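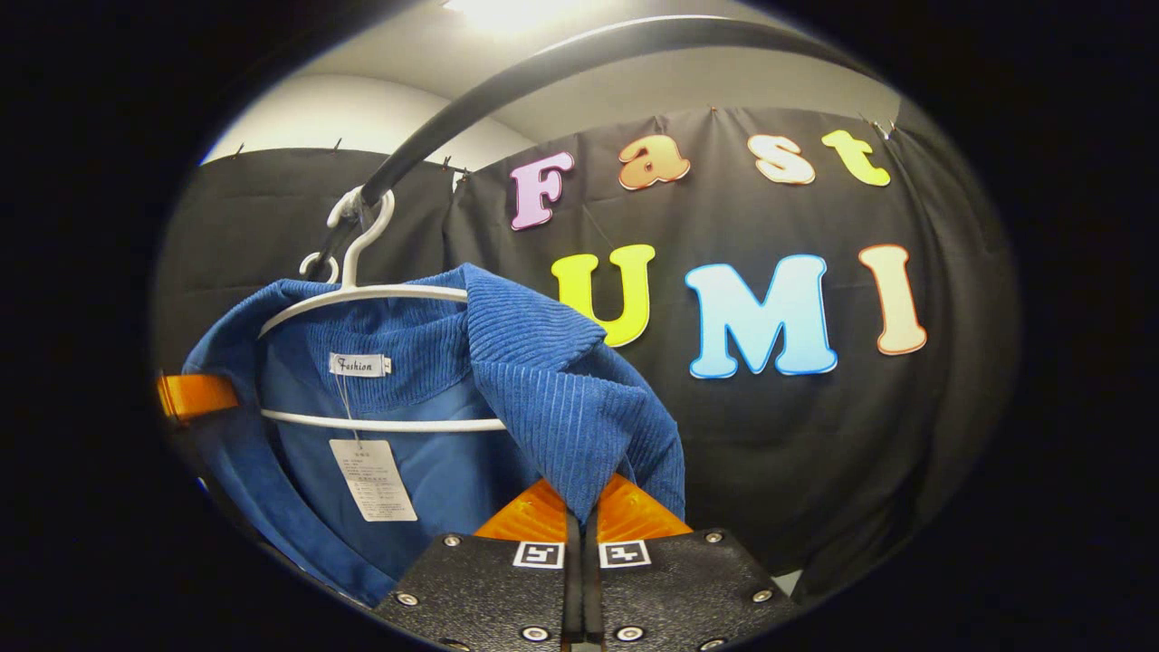

Why does my rain gauge read less than my neighbor's every single time?

Asked by Zawadi Temba in Weather Watching

I started keeping daily weather records in October and I'm completely hooked. I read the gauge at 7 a.m. before work and write it all down, even the zeros. The trouble is that my neighbor two doors down has a gauge too, and his total comes out higher than mine whenever we get rain with wind. Tuesday he had 0.89 inches and I had 0.71. On calm drizzly days we match almost perfectly!

Mine is the plain plastic tube kind with the funnel top, on a post by the back fence. The fence is 6 feet tall and the gauge is maybe 2 feet from it. His is out in the middle of the lawn. Is my gauge bad, or is it where I put it? I would love to send my numbers to the Ginley rainfall group but not if they're junk.

3 answers

Oduor Mutiso
Top answer

Oh, I love this question, and you already have the best clue in your own notes. If you match on calm days, the tube is almost certainly fine. Your fence is the problem. When rain comes in at a slant, anything tall on the windward side casts a "rain shadow," and a gauge 2 feet from a 6 foot fence is sitting right in it.

The usual rule is to keep the gauge at least twice as far from an obstacle as the obstacle is tall, so for you that means 12 feet or more. Farther is good, up to a point. A totally bare, windy spot will also lose rain, because the air speeds up over the rim and carries drops past it (low shrubs at a distance are great for this). Check that the top is level, and mount it on the side of the post with the rim a few inches higher than the post so nothing splashes in.

If you can, write the wind direction next to each total for a while. I did that for one whole spring, 25 rainy days, and seeing the pattern pop out of the page was so much fun. Keep the old readings, by the way! Just put a note on the date you move it. The people who run Ginley would much rather have a note than a gap.

Edgars Org

Get a tipping bucket one that sends it to your phone. I have a Stumitz and never go outside.

Zawadi Temba replied: Going outside is sort of my favorite part, but thanks!

Oduor Mutiso replied: Nice to have for rain rates. I'd still keep the tube next to it, mine reads low in really heavy downpours.

Caradog Eynon

Agree with Oduor on the fence. Also worth knowing that two gauges a few hundred feet apart can be off from each other in a thunderstorm with nothing wrong at either one. I'm on the Herath side of the ridge and a friend over in Gitau is 5 miles off, and one afternoon last summer I got well over an inch while he had dust. Don't go chasing every hundredth. Look at the month totals.

One more thing, is your neighbor emptying his at the same time you are? If he reads his in the evening, you're comparing two different days.

Zawadi Temba replied: He reads at 7 too, we wave at each other. Moving the post this weekend, there's a clear patch past the vegetable bed that should be 15 feet from everything. So excited to see the next storm!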